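Petano shin guards, one season in

By Nicanor Ayala
17 May 2023

Quick one, got training in an hour. Bought the Petano guards for our women's league season, center mid, lots of kicks. Wore them 11 matches plus practice.

Short verdict: good guards, bad straps.

Fit first. Light. The shell curves in at the ankle so it sits under the sock without that big lump. Forgot I had them on by the second game. Size chart runs small tho, go up one if you're between. 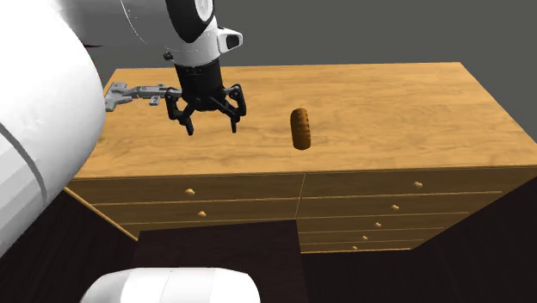

Protection

Took a full studs-up tackle away at Flistthorpe. Felt it, no bruise. My old pair would of left a mark for a week. Lenni Väisänen, our left back, has the same ones and swears by them. She tackles harder than I do.

Straps are the problem. Velcro started letting go after 5 games, and by the end I was using sock tape every match. Stitching is fine, it's the hook side that goes fuzzy.

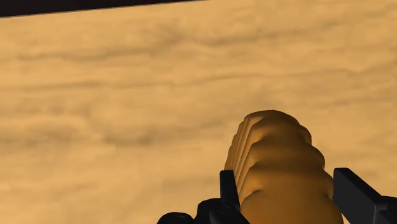
Can you wear them without the straps?
With tight socks and tape, sure. With loose socks they slide around to the calf by halftime.

Washing: sleeves come off, cold wash, air dry. Took mine out still damp once and got a rash, so give them the full night. The smell stays pretty mild if you keep on top of it, much better than the Quaye pair I had before, which stunk out the whole kit bag.

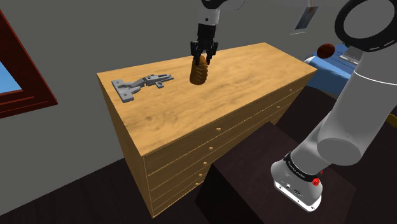
The Quaye ones did have better straps. Wider, stayed put all year. If Petano put those on I'd have nothing to moan about. Still buying a second pair before preseason in July, just with more tape.

4 out of 5.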